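Home | Notebook | Sim Eval | Kits | Parts Log | Search
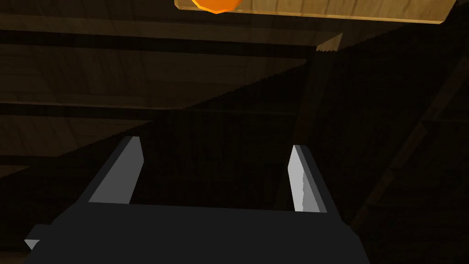 Wrist view, left-hand config, gripper open, nothing held. Orange round thing on the board at top.

May, Pelletier household pack, trial license, second session

Started 9:40. Same build as last time, no patches from the vendor. Gordon wants a yes or no on the Pelletier pack before the Brunier quote lapses, so I'm sticking to the things we'd use it for: doors, shelves, tabletop pick.

Wrist camera first. Shadows in the woodwork are very dark with the default lights. Between the fingers I can hardly make out the grain on the panel behind, and the lower right is close to black. The finger pads render fine, pale gray against the dark housing, so the gripper itself is easy to segment. Shadow edges are stair-stepped. Nathalie says there is a shadow resolution setting in the Durnham config file and that it ships low. Tried to find it, found three settings with nearly the same name, changed none of them. Will ask support.

Round objects are low-poly. You can see the facets on the orange one even at this distance. Doesn't matter for grasping, might matter if we train a detector on it.

Load time for the house is 37 seconds on the Clesten box. Acceptable. Physics step left at 1000 Hz. Reset between episodes is quick, but every so often the arms come back in the previous pose. Logged it, 13 cases in 300 resets. Sent the seeds to Nathalie.

After lunch, doorway.
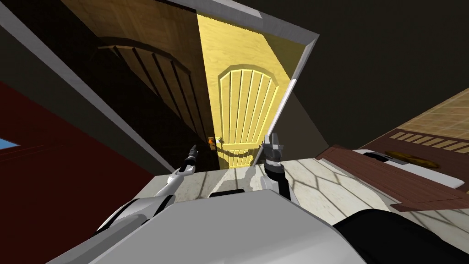
Head view at the doorway. Both grippers up, one wooden door open to the left, the yellow one lit.

Head camera pitch is steep and the room comes out rotated. Our own viewer draws it the same way as theirs, so leave it alone for now and check the camera transform against the manual. If it's right, the policy code needs the offset written in, and that goes in the setup notes.

Door assets are good. The arched plank panels have proper molding and grooves, and the handle on the open one is a small orange piece that stands out against the dark wood. I'd like to know if handle color can be randomized from the pack or if we have to edit the asset. Marble and tile textures are better than what we have in the old kitchen set.

Contrast between the lit door and the shaded one is large. Try a run with a second light before judging.

To do:
- support ticket, shadow setting and arm reset
- handle color
- second light, both cameras
- ask Gordon if the Brunier quote includes updates or only the first year

My vote so far is yes if they fix the reset. Stopped 4:15, logs are in the shared folder under pelletier_trial.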